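How to Run a Hand-Held Gripper Demo on Visitor Day

Posted Thursday, November 21, 2024, by Kaisu Pelkonen

We rewrote these steps after the September open day at Clurholm. They cover the hand-held gripper table only. The arm demo has its own page.

Before the doors open

Charge both grippers overnight and clear the storage cards. Wipe the lenses with a dry cloth. Open and close the fingers 10 times and watch for sticking. If a finger drags, swap in the spare gripper and put a tag on the bad one.

Set out the Trusano practice kit: cups, blocks and the folding cloth. Leave the screwdriver set in the drawer.

Running a group

Take four visitors at a time. Each turn lasts 40 seconds, which is enough for two or three pick-ups.

1. Show one slow pick-up yourself. Keep your wrist level and let the fingers close all the way before you lift.
2. Hand the gripper over with the fingers open.
3. Start the recording and say "go."
4. Let the visitor work without coaching. Help only if they ask.
5. Stop the recording, take the gripper back, and play the clip on the monitor.

Visitors tend to move too fast on the first try. Ask them to do the second one at half speed and compare the two clips.

Keep bags and coats off the table. People can wander in from the desks during a session, so leave a walkway behind the group.

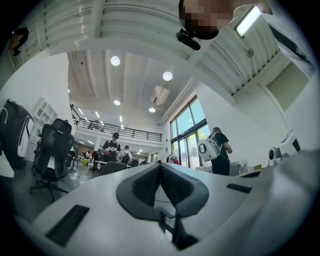 Looking up past the gripper's V-shaped finger mount, with the mezzanine at the back of the room.

Common questions

Most people ask how many clips we need. For the Dremach cup task, the target is 1000. Parents ask if children can try it. They can, with an adult at the table.

Closing down

Copy the cards to the shared drive before you put anything away. Write the number of turns on the log sheet and leave it with Marjatta Vuorinen at the front desk. Put the grippers back on the charger with the fingers open.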